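Two arms, one table, and the tape

In February I moved the project from my kitchen to the shared workshop in Sarnness, and the first thing I lost was my table positions. At home I knew by habit where each object must stand. In the workshop I did not, so I bought colored tape and started again.

The two arms I call Radwan, after the street where I lived as a student. Left and right have the same motors, but the right one has always been the better behaved. The left closes a little late, and I have not yet found why. I changed the cable, then the power supply, and the delay is still there.

My present exercise is small: a can and two paper cups. Paper is a good teacher, as a cup shows you immediately if you squeeze too much. The blue fingers bend around the object, so I can keep the motor force at level 7. With level 8 I crushed 13 cups in one evening.
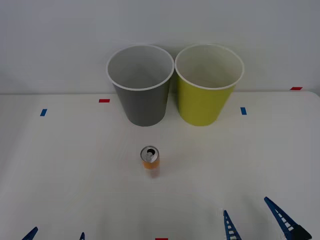

The can in front, the gray and the yellow-green cup behind it, and my tape on the table.

A white table was perhaps not my best idea. The white rims of the cups stand against a white wall, and my program sometimes believes the cup is shorter than it is. Iman Ouazzani, who has the bench next to mine, suggested a dark cloth on the wall. I will try it this week.

My log has now 2,609 attempts in it, many of them bad. I keep the bad ones also. Next I want the right arm to give the can to the left, and for this I must first solve the late closing. If you have seen the same delay, please write me in the comments.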